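Unit 6: When the tracking lies to you
Course notes, Robot Learning Lab
Dewanti Nasution

This is my favourite unit of the whole course, so bear with me if I get carried away! We're looking at a fault that got past a careful team, and it's a ripper. Before the lab, have a look at how the hand-held grippers are used at the table, and at where the markers sit. 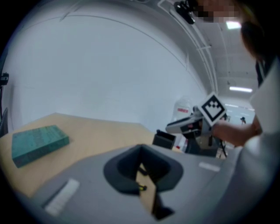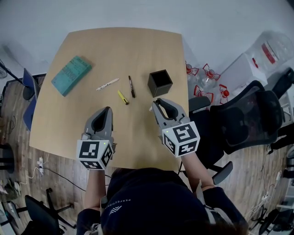 The fault turned up in February, in the pen-sorting set recorded for the Vustdale arm. Episode 2981 looked lovely on video. Played back on the arm, it drove the fingers straight down into the tabletop and bent the left finger mount. The arm was running at 60 per cent speed, with Helge Wallin's hand near the stop button (he hit it, but the mount had already gone).

What went wrong

The position of each gripper is worked out from its markers. When a marker is seen nearly face-on, two different tilts can fit the same corners almost equally well. A tiny bit of noise in the corners and the answer flips from one tilt to the other. The hand hasn't moved at all, but the recorded path says it has tipped over!

In 2981 the flip lasted 2 samples. Our smoothing step then did what it was built to do and spread the jump into a nice gentle curve, so the jump check, which ran after smoothing, passed it. Darmawan Halim found it by plotting the raw angles beside the smoothed ones. Please do this yourself at least once, it's a wonderful plot.

What we changed

The jump check now runs on raw data, before any smoothing. Where two tilts score closely, the sample is marked as doubtful and left out. The arm also has a floor limit set in its own controller, so a bad path can't ask for a point below the tabletop. That last one should have been there from the start, and I'll own that.

Still open: Juwita Nugroho thinks long gaps of doubtful samples should fail the whole episode. Dimas Tjoa would fill the short ones. I keep changing my mind, and I'd love to hear your arguments.

For the lab

Load the raw and smoothed files for 2981 and find the flip. Then move the jump check to either side of the smoothing and note what gets through. Keep clear of the arm during playback, with one person on the stop button and doing nothing else.

Bring your plots to the tutorial, messy ones included.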